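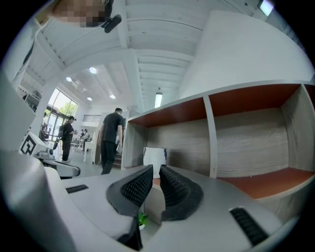 Tirora Rooms: shelves, cubbies and the stuff that lives in them

Hi, and thanks for grabbing this. Tirora Rooms is a collection of short clips and notes about ordinary storage furniture in ordinary rooms, and about the small jobs people do around it: putting things back, moving a plant so you can get at what's behind it, clearing a shelf that has slowly turned into a junk drawer. I started it because I wanted to look at shelving that somebody was using (catalog shelving never has a phone charger on it!) and it grew from there.

What's in it

There are 864 clips, split over 5 kinds of room: office, waiting area, kitchen, hallway and workshop. Each clip has a short text note to go with it. I wrote most of the notes myself, usually the same evening, so expect some moods. A few of the June ones are very terse. It was hot.

The notes cover

- what sort of furniture it is (open shelf, divided unit, cabinet, table, other)
- frame color and panel color, kept separate
- what activity the clip belongs to: tidying, packing, sorting, or just "room"
- plants, yes or no
- ceiling lights, round, tube, panel or mixed

About that panel color field. In the first version I had one color per piece, and it was a mess. A shelving unit with a white outer frame and reddish-brown panels inside was "white" on one day and "brown" on the next, depending on which part I noticed first. Now it's two fields and I'm much happier. If you have the old file, please throw it out.

"Compartment" means a space you could put something in, bounded on at least three sides. A unit with one vertical divider has two open compartments even if one of them is stuffed full. I went back and forth on this for way too long.

Plants

Plants get their own field because they wander. Somebody waters one, sets it down on whatever's close, and there it stays for a week. I don't record species, since I'm hopeless at it. "Small, green, a few leaves" is the level you'll get, and if you know better, send me a fix and I'll happily merge it.

How the files are laid out

One folder per room type, then one folder per room. Inside you'll find the clips and a plain file called notes.txt, one line per clip, fields separated by tabs. The Vestumier and Le Goff folders are office rooms. Rokum is the workshop. Those are just my names for the places, so don't read anything into them.

Things to know before you use it

Faces are pixelated. If you find one I missed, tell me and I'll pull the clip that day.

Views are wide, so walls and partitions near the side can look like they bend. Please don't measure furniture from these! For the sizes I do give, I used a tape measure, and they're in sizes.txt for about 100 pieces. The rest have no sizes at all.

The hallway set is thin. I only got into 3 hallways and one of them is basically a coat rack.

Changes

Version 3 splits the color fields, adds ceiling lights and fixes a pile of typos in the kitchen notes. I also renamed "cleanup" to "tidying" everywhere, so old scripts that look for the first word will come back with nothing.

Questions and corrections go in the issue tracker. I look at it on Tuesday mornings, sometimes more often if I'm putting off tidying my own shelves.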